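Skorkodwood Testimony Collection – Data Card

Overview

The Skorkodwood Testimony Collection holds written transcripts of interviews with people who were displaced from their homes and later settled in and near Skorkodwood. It was prepared by the Shabalala Memory Office for researchers, teachers and local organisations working with displaced families. The collection contains 68 transcripts, together with a table of places and a short glossary. Sound recordings are not part of this release.

Background

Many of the people interviewed left farming villages in the Ukance valley after land disputes turned violent. Others came from the river settlements further north, where work at the Bendetis mine had drawn families from several districts. When the mine closed, a number of households moved again. The transcripts therefore cover more than one kind of displacement, and users should read the entry for each speaker before grouping them together.

Interviews were led by Gerrit Nel. Marthinus Nkuna was responsible for translation and for checking place names with the speakers.

Contents

transcripts/ – one plain text file per interview
places.csv – villages, farms and river crossings named by speakers
glossary.txt – local terms left untranslated in the transcripts
consent_terms.txt – the wording read to each speaker before the interview
changes.txt – corrections made after the first release

Each transcript begins with a short header giving the speaker code, the language of the interview, the age band of the speaker and the district of origin. Questions are marked Q and replies are marked R. A passage withheld at the speaker's request is shown as [withheld], with no indication of its length.

How the interviews were carried out

Speakers were invited through church groups, the district victims' desk and word of mouth. Of the 68 interviews, 50 were held in the speaker's first language and translated afterwards. The remainder were held in English. Each speaker chose where to meet and could stop at any point. A second meeting was offered to everyone, at which the transcript was read aloud and changes could be made. Where a speaker altered an account at that meeting, the later wording is the one given here.

Privacy

Personal names have been replaced by codes throughout. Names of officials have also been removed, except where the speaker referred only to an office. In 20 transcripts the home village has been replaced by the district, as the village was small enough for a family to be recognised. Users must not attempt to identify speakers, and must not combine these files with land claim records for that purpose.

Known limits

Women over the age of fifty are well represented; young men are not. People who returned to the Ukance valley were outside the reach of the project and are missing altogether. Dates given by speakers have not been corrected, and several accounts place the same event in different years. The spelling of river crossings in places.csv follows the speakers – it does not always agree with printed maps.

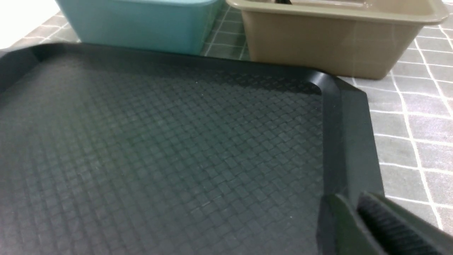
Basketweave pattern on the floor of a dark grey plastic tray.

Permitted use

The collection may be used for study, teaching and non-commercial publication. Quotations should be kept in full sentences and should carry the speaker code. Use in fundraising material requires written permission from the Office. Transcripts may not be used to produce imitation testimony or to assess individual claims for compensation.

Withdrawal and corrections

A speaker may withdraw a transcript at any time and need not give a reason. The Office will remove the file from the next release and will notify registered users, who are asked to delete their copies within 10 working days. Corrections to the glossary and the table of places are reviewed each January. Requests should be addressed to Marthinus Nkuna at the Shabalala Memory Office, quoting the file name and the line concerned.

Suggested citation

Nel, G. and Nkuna, M., Skorkodwood Testimony Collection, Shabalala Memory Office, second release.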